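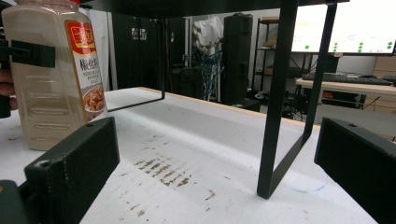
# Atell Hand-Held Gripper Kit: Evaluation Set and Data Card

Maintained by the Carrilho Evaluation Office. Contact for the set: Benedita Patrício.
Release date: 2021-10-22

## Summary

The Atell kit is a hand-held gripper with a camera, offered by Lasbridge to groups that wish to record tabletop handling work without operating a robot arm. A person holds the tool and performs the task directly. The recording is later used to train or test a control policy for an arm fitted with matching fingers.

The Carrilho Evaluation Office received the kit on loan in May and reviewed it on behalf of its member groups. This repository contains the recordings made during the review, the task sheets used by the operators, and the findings of the office. It is intended for two kinds of reader: groups deciding whether to purchase or borrow the kit, and groups that wish to use the recordings in their own work.

The office has no financial interest in Lasbridge. The loan was made on the standard terms offered to any institution, and the text of this card was not submitted to the supplier before release.

## Contents of the repository

```
atell-eval/
 README.md
 LICENSE
 CHANGES.md
 task_sheets/
 recordings/
 shelf/
 open_table/
 calibration/
 tools/
 check_set
 export_frames
```

| Item | Value |
|---|---|
| Recordings | 103 |
| Kits used | 2 |
| Operators | 6 |
| Task sheets | 8 |
| Tool type | Hand-held gripper, two fingers |
| Camera position | On the tool |
| Audio | Removed |

Each recording consists of a video file, a finger-opening log and a short text file with the task sheet name, the operator code and any remarks entered at the end of the take. Recordings that were stopped early have been kept and carry the remark `stopped`.

## The kit as supplied

The kit arrives in a single case. It includes the tool, the camera and its mount, a spare pair of fingers, a calibration board, a charger, and a printed guide. A host computer is required and is not supplied.

The fingers are black blocks, each with a small screw hole near the top. They may be changed by the user with the driver in the case. The office found the change simple to perform, although the printed guide shows the parts in an order that differs from the order in which they must be fitted. Operators who followed the guide exactly had to remove the left finger and begin again. Lasbridge was informed of the error.

The recording software, Nemisero, is licensed separately. It provides a preview, a start and stop control, and a quality check that runs after each take. The check reports dropped frames and gaps in the finger log. It does not report whether the task was performed correctly, and member groups should plan for a person to review each recording.

## Tasks

Task sheets fall into two groups.

**Shelf tasks.** A black metal shelf riser stands on a white tabletop, and grocery items are placed under it, taken from under it, or moved from one side to the other. Items include packaged dry goods such as the spice jar marked SZECHUAN PEPPER SALT. The riser was chosen because its top panel lies above the working space and its legs limit the approach from either side. A tool that performs well on an open table may be difficult to use in this position.

**Open table tasks.** The same kinds of items are moved between marked positions with nothing overhead. These sheets serve as a baseline for the shelf tasks and are the better starting point for new operators.

The sheets state the start position, the goal position and the condition for ending the take. They do not prescribe a path or a speed. Operators were asked to work at a pace they could keep up through a full session.
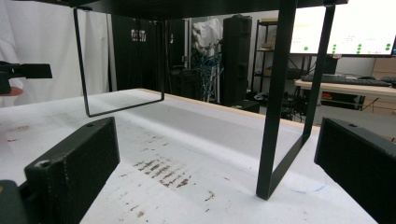 *The shelf riser and the tabletop beneath it, as seen between the fingers of the tool.*

## Recording conditions

All shelf recordings were made at the same table, in a room that remained in ordinary use. The background has not been masked or replaced. It includes shelving, computer equipment, a desk with a monitor, cables and stacked cardboard boxes. Users who require a plain background will need to apply their own masking.

The tabletop is brightly and evenly lit, and the room behind it is dimmer. The underside of the riser is correspondingly dark. Exposure was locked at the start of each session according to the procedure in `calibration/`, and it was not adjusted between takes.

The surface of the table is scuffed and carries brown stains, scattered specks and a blue ink mark near one leg of the riser. These marks are visible in many recordings. A model trained on this set alone may come to rely on them as landmarks, and the office advises combining the set with recordings made at other tables before drawing conclusions about general performance.

The camera has a wide view. Straight edges, including the far edge of the table and the legs of the riser, appear slightly bent. Lens values are supplied in `calibration/` for users who wish to correct this. The video files are distributed uncorrected.

## Findings of the review

### Handling

The tool was considered comfortable for short sessions. Operators with smaller hands reported strain at the trigger during longer ones, and the office recommends a rest between task sheets. The grip cannot be adjusted. Lasbridge has stated that a smaller grip can be ordered with a new kit, but it was not available for this review.

### View of the work

Both fingers remain in view at the lower part of the picture, which allows the reviewer to judge alignment before contact. A tall item close to the camera can hide a large part of the space behind it. This occurred most often in shelf tasks where the operator approached from the left. Reviewers are advised to consult the finger log in such cases, as the video alone may not show the moment of release.

### Finger log

The log was reliable once the tool had been calibrated. Calibration takes a few minutes and must be repeated after any change of fingers. Takes recorded before this requirement was understood have been withdrawn from the set, and the recording numbers therefore contain gaps.

### Clearance

The body of the tool is wider than the fingers. Beneath a low shelf, the operator must keep the wrist lower than feels natural, and the tool body may touch the table. Contact of this kind is marked `body contact` in the remarks. Almost 8 in every 103 recordings carry the remark, and they are concentrated in the shelf group.

### Software

Nemisero ran without failure on the host computer used by the office. Export is slow for long takes. The `export_frames` tool in this repository reads the same files and may be used in its place when only the video is needed.

## Recommendation

The office recommends the Atell kit to member groups that need recordings of tabletop handling and that have staff available to review them. The kit is less suitable for work inside deep shelves or cabinets, where the width of the tool body becomes the limiting factor. Groups with such needs should request a loan and test the tool in their own setting before placing an order.

Loans are arranged with Lasbridge directly. The office keeps one kit for demonstration, which may be reserved by member groups through the usual equipment form.

## Using the set

1. Download the archive and extract it to a local disk. Network drives are not supported by the tools.
2. Run `tools/check_set` to confirm that all files are present.
3. Read the task sheet for each group of recordings before use. File names follow the sheet names.
4. Apply the lens values if corrected video is required.
5. Exclude takes marked `stopped` or `body contact` if only complete and clean takes are wanted.

## Personal data

Operators gave written consent to the recording and release of their hands and voices. Audio was removed in any case. Operator codes cannot be matched to names by users of the set. Hands appear in some recordings. If a person can be identified in the background of any file, please report the file name to the contact given above, and the file will be withdrawn while the matter is reviewed.

## Known issues

- The finger log and video may differ by a small offset at the start of a take. The offset is constant within a session and is listed in `calibration/`.
- Product names and other printed text on packaging are visible. Their presence does not imply any connection with the manufacturers.
- Remarks were entered by hand and vary in wording. Only `stopped` and `body contact` are used consistently.
- Some monitor screens in the background show flicker.

## License and citation

The recordings and task sheets may be used for research and teaching under the terms in `LICENSE`. Commercial use requires written permission from the office. The calibration board design belongs to Lasbridge and is not included.

Please cite the set as:

> Carrilho Evaluation Office. *Atell Hand-Held Gripper Kit: Evaluation Set and Data Card.* Prepared by Benedita Patrício.

Corrections should be sent with the recording number and, where possible, the position in the video. Accepted corrections are listed in `CHANGES.md`.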